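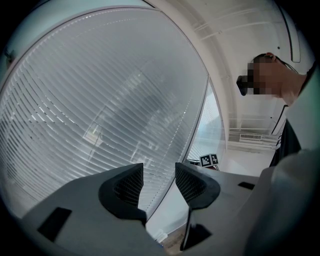
Progress report: Illgate community recording project
2018-04-20

1. Where the money has gone

The grant covers studio time, mixing and a short run of CDs for the Illgate gospel and soul sessions. We have spent almost 700 dollars on mixing so far. The invoices are attached. Pivodell, the label services firm we were told to use, has billed us for a "launch strategy" that came to two pages, most of it about a different kind of act. I have asked for that charge to be explained before we pay it.

2. Recording

Nine songs are tracked and six are mixed. The choir parts on the title song were done again after the first version came back with so much reverb that the words got lost. The new version is better, though I would still like the organ louder. Three songs need lead vocals. Montes Studio says these can be finished in two evenings. They said the same of the last three, which took five, so please don't book the mastering date on their word.

3. Streaming and promotion

The first single had 1,078 plays in its opening month. Pivodell calls this strong. I am less sure. When I went through the breakdown, 230 of those plays came from one playlist where listeners left within the first minute, and very few of them came back to the artist page or played anything else. Rullex, the promotion service, has offered to "triple engagement" for a monthly fee. They would not tell me which playlists they use or what they count as engagement. I recommend we turn them down.

Local radio has been more useful. One station played the single on its Sunday gospel show, and several people at the spring concert said that was where they heard it.

4. Live dates

The spring concert went ahead and the hall was close to full. Merchandise sales were poor. We ordered too many large shirts on advice I should have questioned.

5. What we need from you

A decision on the Rullex offer, and permission to move the album release to September. The original summer date depends on the vocals, the artwork and the pressing plant all being on time, and none of them has been yet. The artwork is still at the sketch stage.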